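Mein Platz am runden Tisch

Gegen halb acht abends riecht es bei Tinum nach Kaffee, und irgendwer sucht immer den kleinen Inbusschlüssel. Ich sage irgendwer, aber meistens bin ich das. Seit dem Frühjahr gehe ich in diese offene Werkstatt im alten Koninbridge-Gebäude, zweiter Hof, Eingang neben der Fahrradrampe, und wenn ich ehrlich rechne, habe ich dort inzwischen mehr Abende verbracht als auf meinem eigenen Sofa.

Hingekommen bin ich wegen einer Stehlampe. Meine Großmutter hatte sie mir vererbt, der Schalter war hinüber, und im Laden wollte man mir für die Reparatur 125 Euro abnehmen. Eine Kollegin meinte, ich solle doch mal zu Tinum fahren, da gebe es Werkzeug und Leute, die sich auskennen. Die Lampe brennt wieder (sie flackert ein bisschen, wenn die Straßenbahn vorbeifährt, aber das hat sie bei Oma auch getan). Und ich war angefixt.

Dabei ist der Raum auf den ersten Blick keine Schönheit. Wer Fabrikfenster erwartet, wird enttäuscht sein. Die Decke ist weiß und gerippt, Rohre und Leitungen laufen offen darunter entlang, und weiter hinten hängen Leuchtstofflampen, wie ich sie zuletzt in meiner Berufsschule gesehen habe. Viera Havlíček, die die Werkstatt leitet, hat das Licht am Anfang gehasst. »Ich wollte alles warm haben, überall kleine Lämpchen«, hat sie mir erzählt, »und dann habe ich einen Abend lang versucht, bei so einem Lämpchen zu löten.« Das Licht blieb.

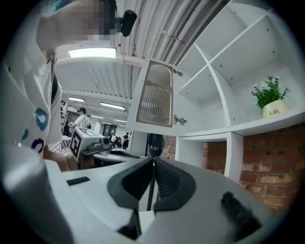
Betrieb bei Tinum: Unter den offenen Rohren halten sich mehrere Leute auf.

Was ich an dem Raum so mag, sind die Tische. Vor allem der hellgraue mit der geschwungenen Kante! Ich hätte nie gedacht, dass ich einmal einen Absatz über eine Tischkante schreiben würde, aber an so einer Rundung setzt man sich anders hin als an einer geraden Werkbank. Man rückt zusammen, man sieht, was der Nachbar treibt, man fragt halt mal. Viera hat 206 Euro für den Tisch bezahlt, aus einer Büroauflösung, und ihn mit zwei Leuten durch das Treppenhaus gewuchtet, weil der Aufzug natürlich an dem Tag stand.

Und dann das Regal! Ein hohes Ding, in dem alles landet, was noch jemand brauchen könnte. Am Anfang habe ich darin nie etwas gefunden. Inzwischen habe ich verstanden, dass es eine Ordnung gibt, nur eben Vieras Ordnung: Was oft gebraucht wird, liegt auf Griffhöhe, Angefangenes kommt darunter, und ganz oben wohnt das, wovon sich bisher keiner trennen mochte. Zweimal im Jahr wird ausgeräumt. Im Dezember war ich zum ersten Mal dabei und bin mit einer Kaffeemühle der Marke Gurka nach Hause gegangen, ohne Kurbel. Fragen Sie mich nicht, was ich damit vorhabe.

Überhaupt, das Aufräumen. Um zehn ist Schluss, und die letzte Viertelstunde gehört den Tischen. Kabel werden aufgewickelt, Stoffreste kommen in die Kiste, Schrauben zurück in die Gläser. Wer mitten in einer Sache steckt, darf sie auf einem Tablett stehen lassen, mit Zettel und Namen dran. Das klingt streng, aber ich habe es zu Hause übernommen, und mein Küchentisch ist seitdem tatsächlich wieder ein Tisch – jedenfalls an den meisten Tagen.

Geld ist wie überall ein Thema. Die Miete ist gestiegen, das alte Sparpolster geschrumpft, und beim Sommerfest sollten 2.000 Euro für eine bessere Absaugung zusammenkommen. Es wurden 1.741. Den Rest will Viera über die Nähkurse hereinholen, die seit dem Herbst so voll sind, dass manche ihre Maschine auf dem Fensterbrett aufbauen. Das Café Russo gegenüber hat außerdem eine Spendendose neben der Kasse stehen, und der Mohnkuchen dort ist sehr zu empfehlen, falls Sie vorher noch eine Stärkung brauchen.

Ich selbst baue gerade an einem Schlüsselbrett. Eigentlich eine Sache von einer Stunde, hat man mir gesagt. Ich bin jetzt beim vierten Abend, habe das Brett einmal zu kurz gesägt und einmal falsch herum gebohrt, und beim letzten Mal bin ich gar nicht zum Arbeiten gekommen, weil am Nebenplatz ein Radio offen lag und ich unbedingt zugucken musste. Nächste Woche kommen die Haken dran.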